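Lista de verificação de segurança: bancada de triagem, sala Wakstead
Data da ronda: 3/11/23
Próxima ronda: dezembro

1. Acesso à bancada desimpedido
Conforme. Passa-se bem dos dois lados, mesmo com uma caixa na mão, e agradeço a quem arrumou os bancos, que na ronda passada ainda me valeram uma canelada.

2. Tampo de madeira sem farpas nem cantos levantados
Conforme. Passei a mão devagar pelas juntas todas e só encontrei um risquinho antigo. Por favor, não arrastem nada pesado por cima.

3. Tabuleiros em bom estado
Conforme, com reparo. Os vermelhos translúcidos estão bons e são para continuar a usar. O da Dvořáček tem uma racha na base e já foi para o lixo (com pena minha, que era jeitoso).

4. Frascos fechados e de pé dentro do tabuleiro
Conforme. Sei que às vezes apetece pousar um frasquinho ao lado «só por um minuto», mas eles rolam, e depois andamos todos de gatas à procura.

5. Rótulos Lodus legíveis
Não conforme. Em 2 frascos do armário a tinta saiu quase toda. Reimprimir antes da próxima ronda.

6. Plantas
Conforme. Estão bonitas, sim senhor! Reguem-nas com pouca água e limpem logo os pingos.

7. Extintor
Conforme. Selo intacto, etiqueta 1,124, pressão no verde.

8. Kit de primeiros socorros
Não conforme. Faltam 3 pensos grandes e a tesoura. O pedido já seguiu para a Zoltthorpe.
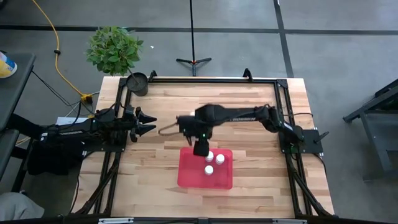 Quanto à tesoura, se alguém a levou emprestada, basta deixá-la na gaveta de cima, que eu não pergunto nada e ainda fico contente.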